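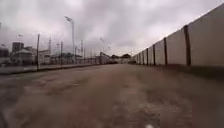
The road along the wall, test route for the Kekside car.

Kekside Autonomous Driving Club: Frequently Asked Questions
Last updated Jun 26, 2021

What do you people do?
We teach a small car to drive down a road without help. So far it has also taught itself to drive toward the curb, which we did not ask for.

Is that the whole route?
One wall, one curb and some streetlights off to the side. New members tend to hope for something with a view. The car has enough trouble with this.

Why such a dull road?
Long straight edges are the first thing our lane code has to find. The wall posts are good for checking speed estimates, and the curb is good for humility.

The pavement is blurry. Will that upset the software?
Yes. Blurred frames stay in the training set anyway, and we have 2939 labeled ones at last count. If you join in June, you will label some too. Bring a snack.

What is Closurov?
Our steering program. Version 20 is the one that runs. Version 19 is the one Radek Holub still defends at meetings.

And Clurier?
The spring competition. The course is 242 meters long, and last time we completed more than half of it, in the correct direction. Team Pešek finished the whole thing and has been very gracious, which is hard to forgive.

Do I need to know how to program?
No. We also need people who can solder, read a map, or carry a battery without dropping it. Programming can be picked up by watching someone else's mistakes, and we keep a good supply.

What does it cost?
Dues are 3000 crowns a year. That covers parts, mostly front bumpers.

Can I drive the car myself?
There is a remote with a stop button. After two sessions you may hold it. Please press it sooner than feels polite.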